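Packing and Mailing Tips From the Harwood Open Day

In September I went to the open day at the Harwood parcel hall. I sell yarn and buttons from a spare bedroom and mail a lot of soft packages, so I wanted to see what happens to them after I hand them over. Kulsoom Orakzai led our group and answered questions for most of the morning. These are the tips I brought home.

Pick the right size bag
A bag that is too big folds over on itself, and the label folds with it. Lay the item flat, add 3 inches to the length for the flap, and buy that size. I now keep two sizes on the shelf instead of five.

Squeeze the air out before you seal
Press from the bottom of the bag toward the opening with your forearm, then peel the strip. A puffed-up bag rolls, and it takes up more room in the box you carry to the drop-off.

Put the label on the flattest side
Stick it down from the middle outward with the edge of an old store card. Keep it clear of seams and the flap. Kulsoom said a wrinkle across the bars is the most common fault she sees — worse than faded ink.

Don't tape over the barcode
Shiny tape can throw back the light from a scanner. If the label needs help, tape the edges only.

Cover old barcodes
If you reuse a bag, turn it inside out or black out every old code with a marker. A reader will take whichever one it finds first.

Weigh it packed
Weigh the sealed package, with the label on, at the center of the scale. Mine is an old Skandik kitchen scale, and I check it against a 400 gram bag of rice. Nothing should lean on a wall or a jar while you read the number.

The robot demonstration was after the coffee break, at a weighing and scanning station next to a conveyor. I stood on the left side, close to the crate. 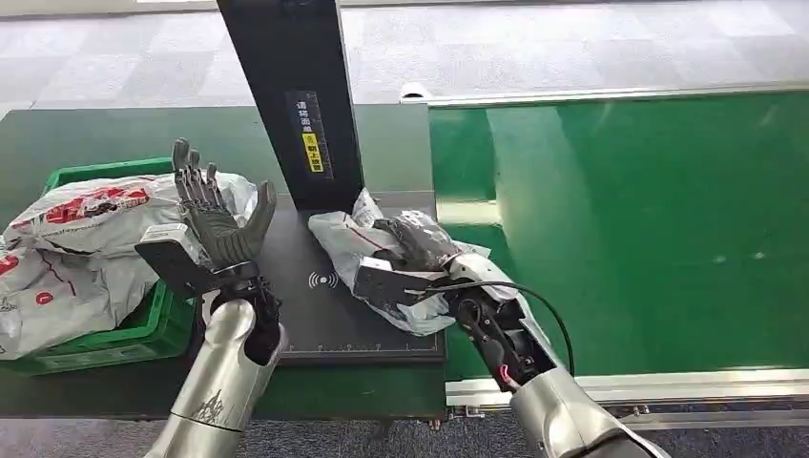 One hand on a parcel at the weighing station, with a scanner strapped to each wrist.

Keep a crate by the table
I copied this one at home. Finished bags go in a plastic crate beside the scale, and I carry the whole crate to the car. Mine holds 50 small bags if I stand them on edge.

Mark a ruler on your table
Put a strip of masking tape along the front edge and mark off the inches. It saves hunting for the tape measure.

The hall runs another open day in spring. Wear warm socks, as the doors stay open.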